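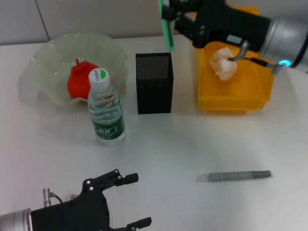 Forty-one demonstrations ought to be far too few, was Duván Cabrera's view on the coach to Vollville, and I half agreed with him. Then we got to the Sketine lab and I changed my mind inside an hour!

The method goes like this. The two-armed robot is shown a tidying job 41 times by hand, then practises by itself, and a second program (they call it Mulder) marks each attempt and throws the bad ones out. Only the good ones go back into training. On their chart, 1000 practice runs gave 730 keepers, and the retrained version dropped things far less often.

What I loved was the choice of objects. A crumpled tissue, a slim pen, a full-looking bottle of water, all on one white table, and each wants a different sort of grip. I asked about glass bowls and got a lovely long answer about rims. They're trying it with 5 demonstrations in September and I've already asked to come back.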